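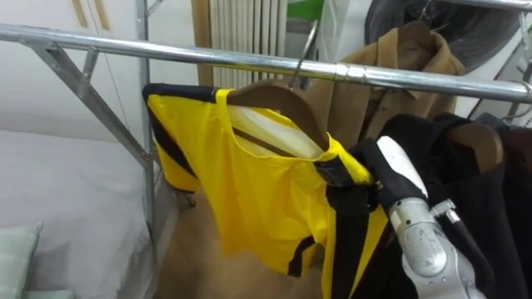

Rosaire McKinnon told the first planning meeting that the old club shirts should stay in town and be worn, and that putting them in storage bins every few years was a waste of good clothing. Most of the people at the meeting agreed, and the plan approved this spring follows that suggestion closely.

Kistbridge to Open Sports Clothing Library in June

KISTBRIDGE - The Kistbridge Clothing Library will open in June on the ground floor of the former Mösli glove factory on Canal Street. Residents will be able to borrow team shirts, shorts, jackets, warm-up suits and sports shoes for a season at a time. The collection has 3702 items on its opening list, most of them given by local clubs and families over the past winter.

The library is run by Grollia, a nonprofit that operates a similar service in Gorelport. The Gorelport branch lends mainly winter coats and school clothes. Kistbridge will be its first branch to deal only in sportswear.

"Kids outgrow a uniform before it wears out," said Tomomi Hirano, director of Grollia. "Families in Gorelport kept asking us for soccer and track clothes, and we didn't have the racks for them. Kistbridge had the space and the clubs were already talking to each other."

Membership costs $2 per household per month. Members may have up to 15 items out at one time. Loans run from the start of a season until four weeks after its last game, and shoes may be exchanged for a larger size at any point. Clubs can join on a separate team plan and reserve full sets of shirts in advance. Numbered sets will be lent only as complete sets.

All returned clothing is washed on site, checked for damage and put back on the racks by size. Small tears and loose seams are fixed in the mending room at the back of the building. Items that can't be fixed are cut up for patches or sent to a fiber recycler.

The Mösli building dates from 1902 and was used for glove making until the company moved its cutting floor to Gorelport. It later served as a carpet showroom and then stood vacant. The city bought it and replaced the roof and the heating. Grollia holds the lease on the ground floor. The upper floor is not part of the project and remains closed to the public.

Changes made for the library include a level entrance on the Canal Street side, two fitting rooms, new wiring for the washers and a drop-off hatch that can be used outside opening hours. Street parking is free for the first hour. The number of bicycle stands at the side entrance has been doubled.

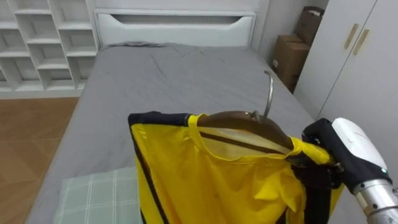 Members are asked to follow a few care rules at home. Shirts with printed names or numbers should be washed inside out in cold water and hung up to dry. Dryers crack the print, and cracked print is the main reason shirts in the Gorelport collection were retired. Fabric softener should not be used on any item. Muddy shoes should be brushed clean before they are returned. A care card in six languages will be given out with each membership.

There is no charge for normal wear. Lost items are charged at a flat rate posted at the desk, and members who can't pay may work off the charge with a shift in the mending room.

Ermelinda Vilela, who will manage the branch, said the mending room will also hold open evenings. "People can bring their own clothes, too. We have three sewing machines and a lot of thread. If somebody wants to learn how to put in a zipper, we'll show them."

Four clubs have signed up for the team plan so far, covering soccer, field hockey, track and volleyball. Talks with the rowing club are continuing. Clubs keep their own colors and crests, and a club that leaves the plan may take back the sets it donated.

"We had boxes of shirts in the basement at the field, some going back three sponsors," said Stojan Kelmendi of Kistbridge Soccer Club. "The younger teams will get use out of them for practice. It also means we can order fewer new ones next year."

Donations of clean sportswear in all sizes are welcome. The library has the greatest need for children's shoes, goalkeeper gloves and rain jackets. It can't take helmets, mouth guards, swimwear or anything with a battery. Donations may be left at the Canal Street hatch or brought to the Gorelport branch during its regular hours.

Household memberships can be taken out at the desk from opening day. Proof of address is needed, and a library card or a utility bill will do. Clubs that want to reserve sets for the fall season should apply before the end of June.

Media contact: Abla Sabbagh, Grollia press office, Gorelport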